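Plevitz Ad Claims, README

Plevitz is a set of claims taken from local campaign ads, each with a note on whether the claim held up. It covers mayoral and council races in Allen and Natanard. Elikem Ofori and Pramila Negi did the collecting. I wrote this page, and I'd ask you to read it before you quote a percentage from the data.

There are 82 ads in the set. Of those, 38 came from television and the rest from mailers and radio. We did not get everything that ran. Campaigns sent us what they felt like sending, and I doubt they sent their worst. 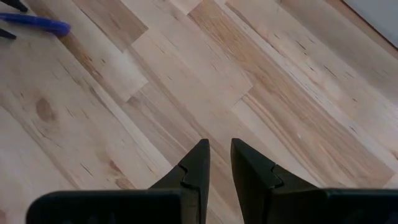

Each claim has a label: supported, unsupported, or misleading. The third one is where I'd be careful. Two readers labeled every claim, and on "misleading" they split often enough that I wouldn't build a headline on it. Dede Abubakari broke the ties — one person's judgment, however good.

Fields: ad_id, race, sponsor, claim_text, label, source_note. The sponsor field is copied from the disclaimer in the ad. A friendly name in a disclaimer tells you very little about who paid.

Atinga is not covered, whatever the old page said. The February files had 40 duplicate rows and should be thrown out.

Please don't use this to rank parties by honesty. Corrections go to Bijan Rashti, with a source attached.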